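How to Season and Oil a Timber Benchtop Edge Joint Before Sealing

Applies to: solid timber benchtops, 30 mm and thicker, joined on site
Last updated: Jun 18, 2022

Scope

These steps cover cleaning, filling and oiling the joint between two lengths of solid timber benchtop. They do not cover laminate or stone. The method was written for the Honbridge range and works equally well on Plasness tops, which come with a factory primer coat that must be sanded off first.

Before you start

Let the timber sit in the room for several days with the heating or cooling set as it normally would be. Humidity should be under 70 per cent. Stand the lengths on battens so air can reach the underside. Check that the joint bolts are finger tight only.

You will need:
120 and 240 grit paper
A cork block
Two-part filler, colour matched
Hardwax oil
Lint-free cloths
A shallow dish for mixing
Masking tape

Mix filler on a hard, pale surface where stray colour is easy to see. Glazed ceramic cleans up better than plastic, but any dish used for filler should not go back to the kitchen.
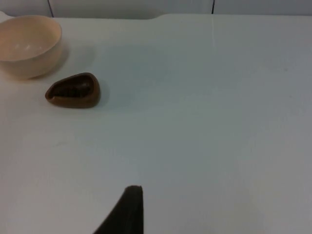

Step 1. Draw the joint together

Tighten the bolts in turn, a quarter turn each, starting from the centre. Run a fingernail across the joint after each pass. If one side stands proud, back the bolts off, tap the high side down with a rubber mallet and start again.

Step 2. Fill

Tape both sides of the joint, leaving a 2 mm gap. Combine the filler in the proportions on the tin. Working time is 20 minutes at 19 degrees and shorter in warm weather. Press it in with a flexible blade held across the joint, then pull the tape while the filler is still soft.

Step 3. Sand

Wait until the filler no longer takes a thumbnail mark. Sand with the grain, 120 then 240. Vacuum and wipe down with a barely damp cloth. Inspect with a torch held low to the surface. Low spots show as a dull patch and should be refilled now, as they cannot be corrected under oil.

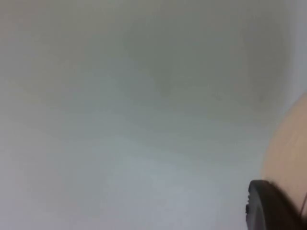

Step 4. Oil

Stir the oil, do not shake it. Apply a thin coat with a cloth, wait 30 minutes and buff off the excess. Two coats are enough for Dinu oil. Hostis oil is thinner and takes three. Leave each coat overnight.

Oily cloths can self-heat. Lay them flat outdoors to dry, or soak them in water, before putting them in the bin.

Aftercare

Keep water off the joint for the first week. Re-oil each April, or sooner if water stops beading.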